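Two arms, one table and a lot of paper

Itzel Camacho warned me to bring a jumper, and I'm glad I listened. The shared workshop she uses is freezing in the mornings, and we spent the first part of our chat standing next to the kettle with our hands around our mugs. She and Melquiades Bañuelos have been building a two-armed desk robot there since February. It's called Montes, after the street Itzel grew up on, and its whole purpose in life is to tidy up a desk.

"I wanted one arm," she says. "Melquiades wanted two. We argued over it for a fortnight and then I tried to pick up a sheet of paper with one hand and square it up, and I went and apologised."

The arms are bolted to an aluminium rail along the front of the table, and the whole thing lives in a box lined with pinkish whitewashed planks. I'd expected something more like a lab bench. It's more like a tiny rumpus room, with a clock and a pen cup at the back and a marble-look tabletop that I would happily have in my kitchen.
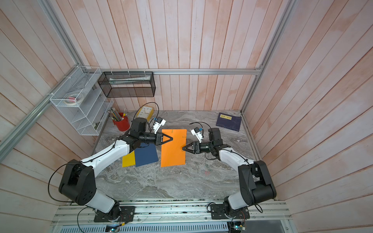
Why did you start with paper and not something solid, like blocks?

"Blocks were boring after 2 evenings," Itzel says. "A block stays the shape you left it. Paper bends, it slides, it sticks to the sheet under it. If we can get it handling paper I reckon most of the other stuff on a desk will feel easy."

She learned her wiring at Hemby, a repair shop that used to do sewing machines and mixers, and she is very firm about cables. Every one has to have enough slack for the arm to reach its furthest point, and then a bit more. The first version had them far too tight. "I ripped a connector clean out on the first big stretch," she says. "Big noise, then nothing. I had to go and sit outside for a while."

The wrist cameras came later. To begin with they had just the one view over the whole table, and it was fine until an arm got in the way of the very thing it was reaching for (which is most of the time, when you think about it). Now each wrist carries its own small camera in a printed white housing. Itzel went through 21 versions of that housing. She still has a box of the failures and made me look through it - some of them are quite lovely, in a melted sort of way.
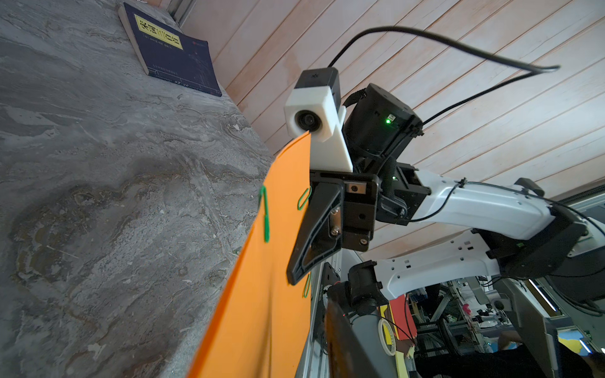 The software side is mostly Melquiades. He calls his program Flira and talks about it the way other people talk about a dog that's nearly trained. It takes what the cameras give it, works out where the two grippers ought to go next, and does that over and over. So far he has 1358 recorded runs to teach it from, all of them done by hand, many of them late at night.

"He'll tell you they're all good," Itzel says. "I've watched them. There's a stretch where he was obviously eating dinner."

I asked what the hardest bit has been, expecting to hear about the code. It was the tension. With both grippers on one sheet, the arms have to agree on how far apart they are, and if they're out by a little the paper buckles or pops free. They ended up slowing everything down to 80 per cent of the original speed, and Itzel says that one change did more than a month of clever ideas.

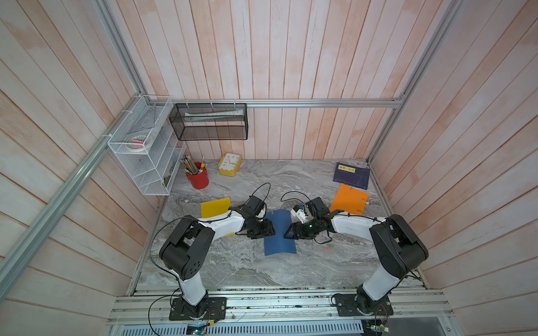
Both grippers on a blue sheet, with the folders lying either side.

Then there are the paper clips. A clip changes how a sheet hangs, and it gives the gripper finger something to snag on. Itzel likes them for exactly that reason. She'd sooner find the trouble now, on a table, with the power switch beside her.

The fingers are their own design too, wide black triangles that taper towards the tip. An earlier pair, bought as a kit from a little outfit called Dovska, were nicely made but much too narrow for paper. She's kept them for a smaller arm she wants to try next winter. 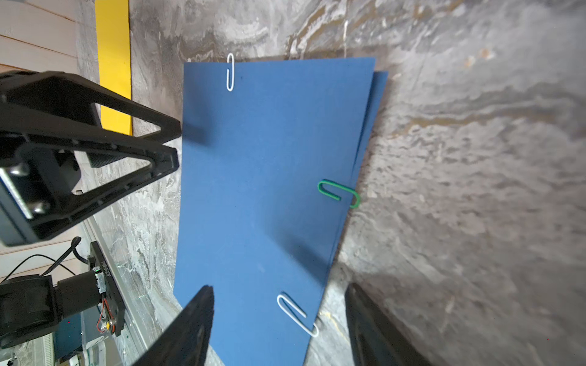 Melquiades, back from the hardware shop by then, reckons she is being too kind about the clips. He'd take them off the list altogether until the plain sheets are reliable, and he said so twice while putting the screws away. "You can't fix two things at once," he told me. Itzel said she could, and had, and that the kettle needed filling.

They're both after the same thing for spring, though. They want Montes to clear a messy desk from start to finish with neither of them touching it, folders in one pile and loose sheets in another. I asked if I could come back for that, and Itzel said yes, as long as I bring my own mess. I've got plenty of it in the back seat of the car.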